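Haltham Viaduct

The Haltham Viaduct is a road bridge which carries the eastern ring road of Haltham over the railway yard and the Manalo canal. It is 316 metres long and has 10 spans. The viaduct is owned by the county and is the only crossing of the yard that is open to heavy lorries. It is best known for the bearing replacement works, during which one carriageway was closed for a long period.

Description

The deck is made of concrete beams which lie side by side and are joined by a slab on top. The beams rest on rubber bearings, and the bearings sit on crossheads supported by round columns. At each end there is an abutment with a small inspection room inside, reached by a steel door from the service road. The viaduct has two lanes in each direction, a narrow central reserve and a footway on the north side only. Cyclists are permitted to use the footway, but they must give way to people on foot.

The spans over the railway are longer than the others, because the columns could not be placed between the tracks. In this part the beams are deeper, and the difference can be noticed from the canal path.

History

Before the viaduct was built, traffic between the east side of the town and the Zimness industrial estate had to use a level crossing. The gates were closed for long parts of the day, and queues often reached the market square. Two plans were considered. The first was a tunnel under the yard, which was given up on account of ground water. The second was the present bridge, on a line a little to the south of the old crossing.

The level crossing was removed after the opening, and a footbridge was put in its place. Some of the shopkeepers near the crossing had objected to this, as they expected to lose passing trade.

Bearing works

During a regular inspection in March, cracks were found in the rubber of several bearings on the canal side. One beam had moved a small distance from its correct position. The county closed the southbound carriageway the same evening and sent lorries by way of the Manalo road. Cars could still cross in both directions on the northern carriageway, with a lower speed limit.
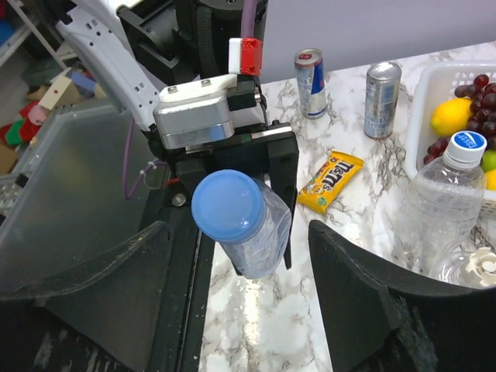

The contract for the repair was given to Skaltix, a firm which had earlier worked on the footbridge. The deck was lifted with hydraulic jacks, one crosshead at a time, and it was raised only as much as was needed to take out the old bearings. In total 80 bearings were replaced. Lifting over the tracks was allowed only at night, when the yard was closed to trains, and for this reason the railway spans took much longer than the rest.

The southbound carriageway was opened again on Monday, April 28, 2025, at first for cars and buses. Lorries were permitted some weeks later, after the new joints in the road surface had been checked.

Drainage

The inspection report also dealt with the drainage. Water from the road had been leaking through the old joints and down on to the crossheads, where it carried salt in winter. New gutters were fitted under the joints, and the downpipes were led to a settling tank beside the canal. The tank is emptied by the county once a year.

Traffic and use

The viaduct is part of bus route 1006, which links Haltham station with Zimness. During the closure the route was shortened and ended at the canal basin, and passengers for the estate had to change to a smaller bus. The full route returned together with the southbound carriageway.

Wide loads must be announced to the county in advance and are taken over the bridge in the middle of the carriageway, with other traffic stopped.

See also

Haltham footbridge
Manalo canal
Zimness industrial estate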